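Startseite Aktuelles Heft Archiv Hinweise für Autoren Suche
Drucken | Artikel per E-Mail senden

3 Material und Erfassung

3.1 Zusammensetzung des Bestands

Ausgewertet wurde der Schlüsselbestand der Wohnungsverwaltung Surkton in Ikomberg, der bei der Zusammenlegung zweier Außenstellen ungeordnet in die Hauptstelle gelangte. Das Eingangsverzeichnis führt 1.859 Positionen. Als Position gilt dabei jedes Teil oder jede fest verbundene Gruppe von Teilen, die sich ohne Werkzeug nicht weiter trennen lässt. Ein Schlüssel mit Anhänger ist demnach eine Position, sofern beide durch einen geschlossenen Ring verbunden sind; ein leerer Ring bildet eine eigene Position.

Frühere Arbeiten zur Schlüsselverwahrung behandeln fast ausschließlich den Schlüssel selbst, also Bartform, Schließsystem und Kopiersicherheit. Die Trägerteile — Ringe, Platten, Ketten, Anhänger — werden allenfalls als Zubehör erwähnt. Für die Wiederauffindbarkeit sind sie jedoch maßgeblich. Ein Schlüssel ohne lesbare Kennzeichnung muss an der Tür geprüft werden, und im untersuchten Bestand war dies der mit Abstand zeitaufwendigste Arbeitsgang.

Die Trägerteile wurden in Anlehnung an das Schema von Kjærgaard in Klassen eingeteilt. Das Schema unterscheidet starre Träger (Platten, Bügel), geschlossene bewegliche Träger (Spaltringe) sowie offene bewegliche Träger (Ketten, Schnüre, gewendelte Teile). Anhänger bilden darin eine Klasse für sich. Kombinationen werden nach dem Teil verbucht, das die übrigen hält, und nicht nach dem größten oder schwersten Teil.

Ketten erwiesen sich bei der Aufnahme als schwierig. Ihre Länge ist erst bestimmbar, wenn alle Windungen gelöst sind, und dünne Glieder ziehen sich beim Anheben leicht in Nachbarteile hinein. Dünne silberfarbene Metallketten wurden daher vor der Messung vereinzelt und am oberen Ende gefasst. Die Messung erfolgte hängend. Gemessen wurde von der Innenkante des ersten bis zur Innenkante des letzten Gliedes, Verschlüsse blieben unberücksichtigt.

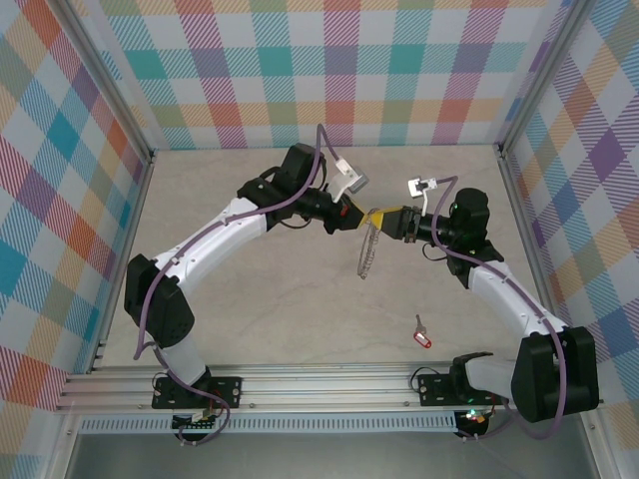
3.2 Starre Träger und Spaltringe

Die starren Träger des Bestands sind überwiegend flache Metallplatten mit randnahen Bohrungen. Die Bohrungen nehmen Spaltringe auf, an denen wiederum die Schlüssel hängen. Die Bauform ist zweckmäßig, solange die Platte an einem Haken verbleibt: Die Ringe fallen dann auseinander und lassen sich einzeln greifen. Auf einer waagerechten Fläche gilt dies nur eingeschränkt. Je nach Lage der Platte stehen die Ringe auf oder kippen übereinander, und ihre Reihenfolge ist ohne Nachfassen nicht mehr sicher abzulesen.

Für die Kodierung wurde festgelegt, dass die Ringe gegen den Uhrzeigersinn gezählt werden, beginnend an der größten Aussparung. Bei Platten mit bogenförmigem Rand folgt die Zählung dem Bogen. Vilhjálmur Laxdal und Lærke Þórarinsdóttir kodierten unabhängig voneinander. Abweichungen traten vor allem dort auf, wo ein Ring durch einen benachbarten Ring und nicht durch die Bohrung geführt war; solche Ringe wurden in der zweiten Durchsicht als »sekundär« markiert und dem jeweils tragenden Ring zugeordnet.

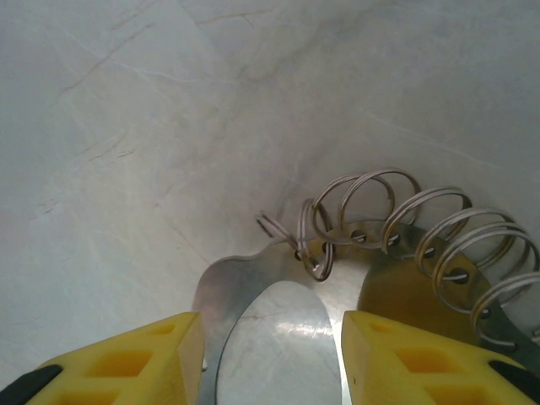

Die Oberflächenfarbe ging nicht in die Klassifikation ein. Metallteile mit Glanz geben je nach Beleuchtungswinkel sehr unterschiedliche Farbeindrücke, sodass ein und dieselbe Platte von beiden Kodierenden einmal als silbern und einmal als messingfarben eingetragen wurde. Eine Trennung nach Werkstoff wäre nur über Dichte oder Magnetprobe zuverlässig gewesen und lag außerhalb der Fragestellung. Festgehalten wurde hingegen, ob die Kanten gratfrei waren, weil Grate das Aufschieben der Ringe behindern und in den Berichten der Ausgabestelle mehrfach als Mangel genannt werden.

3.3 Geprägte Nummern

Ein Teil der Platten und Schilder trägt eingeschlagene Ziffern. Die Nummernkreise der beiden Außenstellen überschneiden sich. Die Stelle in Arley vergab Nummern fortlaufend, während Ikomberg jedem Gebäude einen eigenen Block zuwies; oberhalb von 2.000 ist die Herkunft eindeutig, darunter muss sie aus der Schlüsselform oder aus beiliegenden Zetteln erschlossen werden. Wo auch dies nicht gelang, wurde die Position mit beiden möglichen Herkünften geführt.

Die Lesbarkeit wurde in drei Stufen erfasst: vollständig, teilweise, nicht lesbar. Bei dichten Ringbündeln ist die zweite Stufe der Regelfall. Die Ringe legen sich in überlappenden Bögen um das Schild, sodass einzelne Ziffern verdeckt bleiben, und die Leserichtung ist ohne Wenden des Bündels nicht festzustellen. Besonders fehleranfällig sind 6 und 9. Die Dienstanweisung von Arley sah für diesen Fall einen Punkt hinter der letzten Stelle vor, der im Bestand allerdings nur vereinzelt nachweisbar ist.
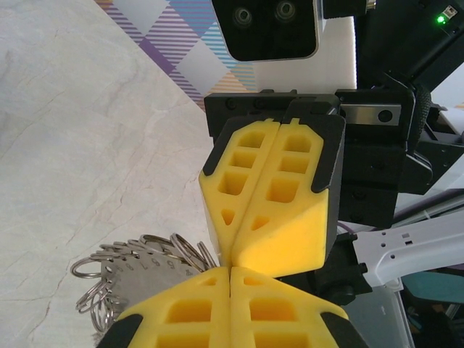

Als Gegenmaßnahme wurde jedes Schild mit zweideutiger Lesung in beiden Richtungen notiert und anschließend gegen das Ausgabebuch geprüft. In sieben Fällen waren beide Lesungen als Nummer vergeben. Hier entschied der Probeschluss. Ziffern, die nur mit der Lupe zu erkennen waren, zählen als teilweise lesbar, da an der Ausgabestelle keine Lupe zur Verfügung steht.

3.4 Anhänger und gewendelte Teile

Kunststoffanhänger wurden gesondert behandelt. Sie verbinden die Kennzeichnung unmittelbar mit dem einzelnen Schlüssel und machen eine Trägerplatte entbehrlich, beanspruchen aber im Kasten mehr Raum. Die Farbe diente in Arley der Zuordnung zum Gebäudeteil, in Ikomberg wurde sie nach Verfügbarkeit gewählt. Ein roter Anhänger ist somit nur bei gesicherter Herkunft aussagekräftig. Das Verzeichnis führt die Farbe in einer eigenen Spalte, verwendet sie jedoch nicht als Schlüsselmerkmal im Sinne der Datenbank.

Gewendelte, federartige Teile fallen nach dem Schema unter die offenen beweglichen Träger. Ihre Länge wurde zunächst im Ruhezustand bestimmt. Eine zweite Messung unter Last war vorgesehen, wurde nach der Vorerhebung im Juni aber aufgegeben, da die Werte zwischen den Durchgängen zu stark streuten. Teile ohne erkennbare Öse oder Haken an mindestens einem Ende sind in der Auswertung nicht als Träger gezählt, sondern unter »Sonstiges« geführt.
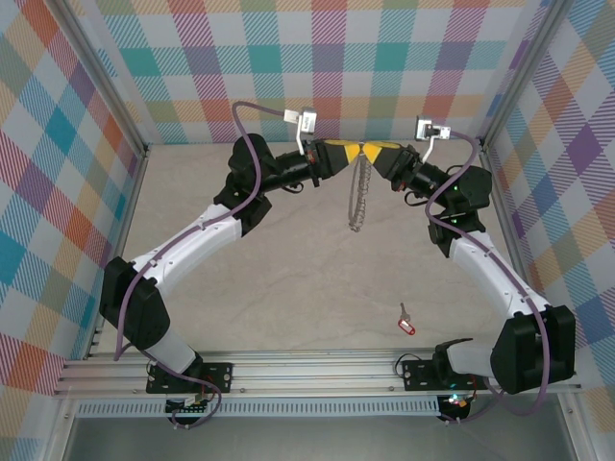
Abb. 4. Schlüssel mit rotem Kunststoffanhänger auf der Arbeitsfläche, darüber ein gewendeltes graues Kabel.

Lose Schlüssel mit eigenem Anhänger konnten in der Regel beim ersten Durchgang zugeordnet werden. Zur Reihenfolge der Aufnahme siehe Abschnitt 6.

Drucken | Artikel per E-Mail senden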